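4. Recording episodes

Applies to the two-arm cells at Virkcombe. Wunditz cells are the same except for the pedal, see 4.6. Last changed 29 Sep 2020, Yuk-lan Kong. If your printout is older than that, bin it.

You need section 3 finished first (arms homed, cameras checked, Kuo recorder installed on the cell PC). If you skipped 3.4, go back. The recorder will let you start without it and the whole session will be junk.

4.1 Before you sit down

1. Power strip on. Then arms. Then PC. In that order.
2. Wait for both wrist lights to go green. Takes a minute sometimes.
3. Open Kuo. Pick your cell number from the list, not "default".
4. Check all camera tiles are live. A frozen tile looks fine until you wave a hand in front of it, so wave a hand.
5. Type your operator code. Two initials plus the digit you were given. Don't share codes.
6. Load the task card. Task name, object list and episode target fill in by themselves.

NOTE: If the target shows 0 the card didn't load. Close, reopen, load again. Don't type the target in by hand.

CAUTION: Hands out of the cell whenever the arms are live. To move an object, press HOLD, wait for the click, then reach in. HOLD is not the same as PAUSE. PAUSE only stops the recording.

4.2 Setting the objects

1. Put out everything on the object list. Extras are fine if the card says "clutter: yes".
2. Change the layout between episodes. Move things a hand's width at least, turn them, swap left and right. The model learns whatever stays the same, and we don't want it learning that the vase is always in one spot.
3. Long floppy things (stems, cables, ribbon) - lay them at different angles. Overlap is ok now and then.
4. Leave a gap in front of each arm base so the elbow can come down.
5. Wall panels get changed by the shift lead only. One panel set per block of 60 episodes.

Glass: keep it a gripper's width from the nearest wall. We've broken enough.

4.3 Recording

1. Take both leader handles. Bring them to the rest pose till the screen border turns blue.
2. Press the pedal once. Short beep, you're recording.
3. Do the task at a steady pace. Slower than you would by hand, faster than you think you need to. If you're holding your breath you're going too slow.
4. Both arms may work at the same time if the card says "bimanual". Otherwise one works, the other stays parked.
5. Finish with the grippers open and clear of everything.
6. Press the pedal once. Two beeps, saved.
7. Label it: GOOD, RECOVERED or BAD. See 4.4.
8. HOLD, change layout, go again.

Most tasks should fit in 500 frames. If you're running past that on every episode tell the lead, the card is probably set wrong.

NOTE: Idle time at the start is the number one reason for rejected episodes. Don't press the pedal and then think about what to do. Think, then press.

4.4 Labels

GOOD - task done, no drops, no regrasps worth mentioning.

RECOVERED - something slipped or you missed, you fixed it with the arms, and the task got done. These are useful!! Please don't throw them out. Hok-lam Kong goes through them every week and he'd like more, they are how the policy learns to get itself out of trouble. Don't fake them though. A staged drop looks staged.

BAD - not done, or you reached in by hand, or a camera dropped, or an arm faulted. Still save it. Deleting breaks the numbering and then the Rirport upload stalls on the gap.

If you can't decide between GOOD and RECOVERED, it's RECOVERED.

4.5 Sample layout, flower cards

Cards F1 to F9. Loose stems on the floor of the cell, vases toward the back, clutter allowed. The grippers should be open wide before they come down on a stem. Grasp on the stem, never the bloom, the petals shed and then we're recording a bald tulip.

Watch the elbow on the left arm when reaching across stems. It sits lower than it looks from the operator seat.

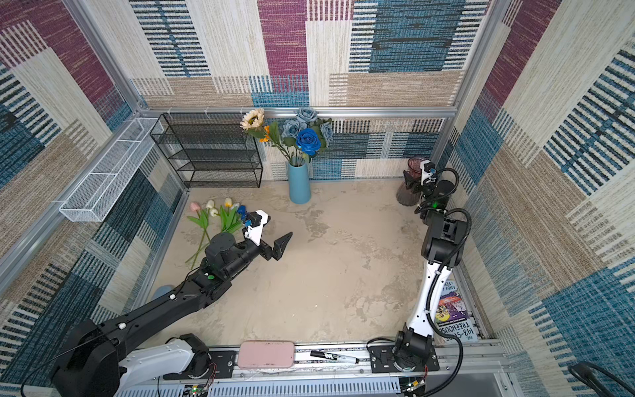
Can I change the wording of the task while I'm in the middle of a session?
Only between episodes, and only with the lead's ok. Stop recording, open the card, edit the text line, save as a new version. Episodes you already saved keep the old wording, which is what you want.

4.6 Wunditz cells

No pedal. Use the button on the right handle. Everything else the same. The button double-fires when it's worn, so listen for the beeps. One beep then two beeps straight after means you just saved an empty episode. Label it BAD and carry on.

4.7 End of session

1. Park both arms. Don't just let go of the handles, they drop.
2. Press END in Kuo. Wait for the summary.
3. Compare the summary with your tally. Off by one or 2 is ok, write it in the log. More than that, leave the PC on and call Yuk-lan.
4. Start the upload to Rirport. A full day is roughly 400 episodes and it goes overnight, so leave the window open and dont lock the PC.
5. Arms off. Strip stays ON till the upload finishes.

CAUTION: Never unplug a camera with Kuo open. It renames the others and teh left wrist view gets saved as the right one. We lost most of a week in September to this.

4.8 Faults while recording

Border turns red - arm hit its force limit. Let go of the handles, HOLD, clear whatever it's pushing on, RESET.
Border turns yellow - dropped frames. Finish the episode, label BAD, restart Kuo.
Handle feels heavy - gravity setting lost. Redo 3.4.
Gripper won't close fully - look for bits of leaf or tape in the fingers. HOLD first.
Anything else - stop, write down the code, ask.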